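Frequently asked questions – the Turarside pedal car museum and archive

What is the collection?

Turarside looks after small vehicles that were built to run without an engine or a battery: pedal cars, hand-cranked trolleys and a few spring-driven oddities. Most date from between the wars. We also hold drawings, sales leaflets and magazine cuttings about them.

Who started it?

Tormod Nygård bought his first pedal car at a farm sale and kept going. He ran out of barn space and moved everything to the old dairy, where it still is.

When are you open?

Every day in September, and by appointment the rest of the year. Please write at least two weeks ahead if you want to see the archive as well as the vehicles.

Is there an admission charge?

No. There is a donation box by the door.

What is the Brostine?

The Brostine is a two-seat pedal car with a steel frame and a canvas roof. Ours has its original seats but not its original wheels. It is the vehicle we get the most mail about, usually from people who think they have one in a shed. Check the frame behind the front seat first – a real one has a number stamped there.

Can I ride in one of the cars?

Children up to 16 can try the two replicas in the yard. The originals stay inside and are not ridden.

Do you have the Prulska spring car?

We have the body and the winding handle. The spring and the gear case are missing. If you know of any parts, even broken ones, please get in touch.

How much of the archive has been scanned?

So far 700 pages. The Rätsep drawings were done first, as they were in the worst condition. The magazine cuttings are next, and after that the leaflets.
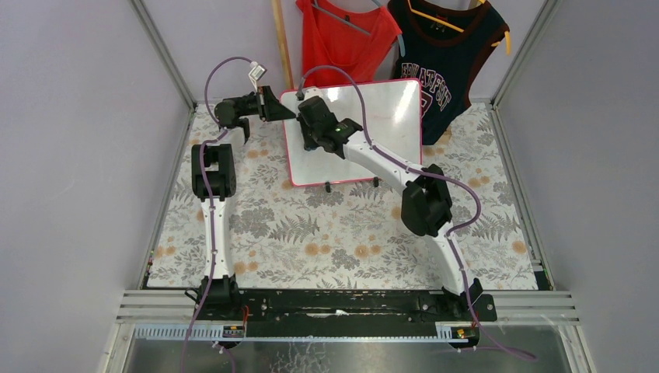 Reading time: 2 minutes

Can I get copies of drawings?

Yes, for private use. Send us the name of the vehicle and the sheet number if you know it. For anything you plan to print or sell, ask first and tell us where it will appear.

I want to build a pedal car from an old plan. Can you help?

We can send the plan and answer simple questions about sizes. We do not check finished cars or give advice on brakes. Many of the old plans have none, so talk to a bike shop before you build.

Do you buy vehicles?

Rarely. We do accept gifts, but send photos before you bring anything over. There is space for 7 more vehicles at most.

Is the building accessible?

The ground floor is level throughout. The archive room is upstairs and there is no elevator, but we can bring boxes down if you tell us when you book.

Last updated 7 January 2022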